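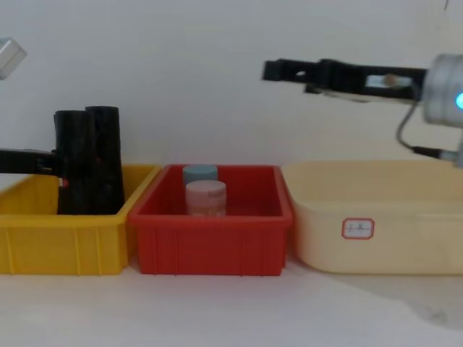

Stand dieser Seite: September, Skript zu Einheit »Offene Behälter«

Suche Suchbegriff eingeben Los

Ihr Lieben, hier meine Notizen zur Einheit aus Raum 107, ein bisschen ergänzt, weil ich beim Reden wieder die Hälfte übersprungen habe. Es ging ums Vorsortieren auf dem Tisch, also um den Schritt, bevor überhaupt etwas ins Regal wandert (das Regal kommt bei Joo dran, im zweiten Teil!).

Mein Grundaufbau ist immer gleich: Behälter nebeneinander an die Wand, vorne bleibt die Platte frei. Gelb, Rot und dann etwas Helles, mehr Farben braucht es am Anfang wirklich nicht. Nach Gelb kommt bei mir das Hohe, also schlanke schwarze Zylinder, die ruhig über den Rand schauen dürfen. Nach Rot kommen die kleinen Dosen mit Deckel. Ich sortiere erst mal nach Höhe – über den Inhalt kann man später noch lange genug streiten, und das haben wir in Ukport ja auch ausgiebig getan.

Hohe Sachen bitte senkrecht von oben einsetzen und eng zusammenstellen, sonst kippt das erste, sobald das zweite dazukommt. 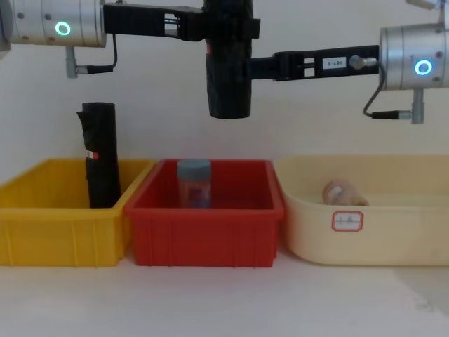 Aus der Gruppe in Uvside kam dazu der Einwand, nach Höhe zu sortieren sei doch nur hübsch, im Alltag suche man schließlich nach dem, was drin ist. Stimmt schon! Für den Küchenschrank würde ich es auch anders machen. Für den Tisch bleibe ich dabei, da will ich schnell fertig werden und mir nicht bei jedem Teil eine Kategorie ausdenken. Rechnet für die Übung mit 20 Minuten, mit bis zu 12 Leuten an den Tischen klappt das ganz gut.

Noch zu den Dosen: die hellblaugraue nach hinten, die rosa davor, leicht versetzt, dann sieht man beide Deckel.

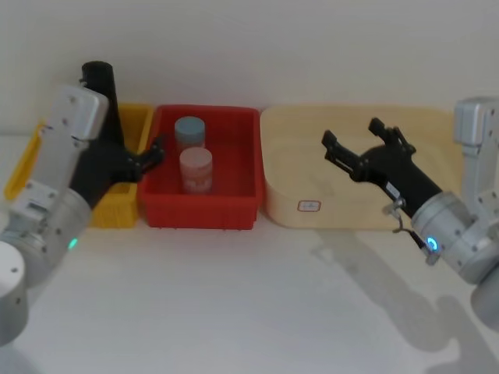

Den breiten, niedrigen Behälter rechts lasse ich gern bis zuletzt frei. Da darf alles hinein, was sich nicht entscheiden lässt, und am Ende schaut ihr es noch einmal durch. Wer bei Usto mitmacht, findet das Übungsblatt dazu auf Seite 154 im Ordner. Bitte bis zum nächsten Mal ausfüllen und eine eigene Kiste von zu Hause mitbringen, egal welche Größe.

Kontakt | Impressum | © Kursmaterial Usto | Nach oben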